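Relatório do projeto "Cozinha Kramer"
Oficina de objetos para brincar, segundo semestre

Quando a Tania me passou o tema, confesso que torci o nariz. Cozinha de brinquedo? Eu queria fazer cadeiras! Mas a Riet Van Hecke, que orientou o nosso grupo, insistiu que uma cozinha pequena ensina muito sobre arrumação, tamanho das coisas e paciência, e lá fui eu. Este relatório conta o que fiz, o que deu errado e o que ficou para a próxima turma (se alguém quiser continuar, por favor, eu empresto o caderno).

A pergunta que eu me propus era simples: como as peças se espalham numa mesa quando ninguém diz onde é o lugar delas? A caixa Kramer, que é como batizamos o conjunto, foi montada com peças de três coleções diferentes da oficina, e por isso as cores e os tamanhos não conversam muito bem. Gastei 70 euros no total, quase tudo em louça e comidinhas. O Hendrik Verbruggen, meu colega de bancada, ficou com a parte das caixas de guardar e eu fiquei com a mesa.

Escolhi uma mesa branca porque queria que as cores aparecessem, e nisso acertei. O verde-claro do escorredor fica lindo ali em cima! Já a comida pequena some num instante se a gente coloca um prato grande do lado -- e o prato lilás é enorme, maior do que eu imaginava quando separei as peças.

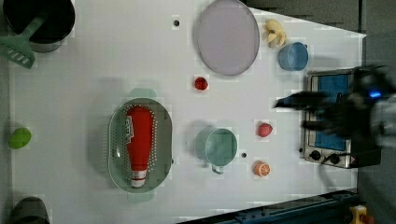
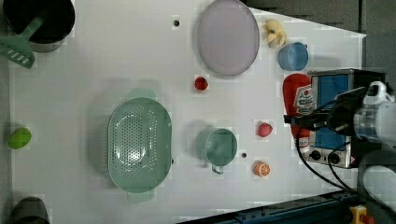

Última atualização desta página: julho, 15h

Nas duas fotos o ketchup está deitado, mas em lugares diferentes: na primeira ele ocupa o escorredor no sentido do comprimento, e na segunda está na metade direita da mesa, junto do forninho de frente azul. Foi o ketchup que me fez pensar na diferença entre "guardado" e "largado". Dentro do escorredor ele parece guardado, mesmo que ninguém guarde ketchup num escorredor. Solto na mesa, parece que alguém vai usar daqui a pouco.

A panela preta com a espátula verde atravessada é o meu canto preferido. Fica com cara de cozinha de verdade, de quem largou tudo para atender o telefone. A xícara azul deitada me incomoda até hoje, eu tinha vontade de levantar toda vez que passava, mas a regra que escrevi no caderno era não mexer em nada antes de desenhar a planta da mesa, e regra é regra.

Sobre as plantas: desenhei 15, todas a lápis, com contorno simples. Nas primeiras eu tentava pôr cada furinho do escorredor e levava uma eternidade. A Riet olhou, riu e mandou usar uma forma oval com duas alças e pronto. Melhorou demais! Depois passei a marcar só três grupos, que são louça, comida e utensílios, cada um com uma cor de lápis, e aí comecei a enxergar alguma coisa. A comida quase sempre acabava nos espaços que sobravam entre as peças grandes. O desenho número quatro é uma vergonha, mas deixei no anexo.

Tive também um problema de escala que não resolvi. O forninho é pequeno perto do prato, e qualquer criança vai perceber que o prato não entra nele. O Hendrik acha que isso não tem importância nenhuma. Eu acho que tem, e discutimos uns 3 intervalos inteiros sobre o assunto (sem acordo).

A caixa de guardar ficou com divisórias de papelão, num modelo que o Hendrik chamou de Tullard. O escorredor entra de lado, as xícaras ficam juntas e as frutas vão num saquinho de pano. A primeira versão não fechava por causa das alças -- tivemos de subir a tampa e refazer os cantos com fita.

Para a próxima turma: troquem o prato por um menor, façam a caixa antes de juntar as peças e comprem lápis de cor decentes. As plantas e a lista de gastos estão na pasta Bonen, na estante da oficina, junto com o molde das divisórias.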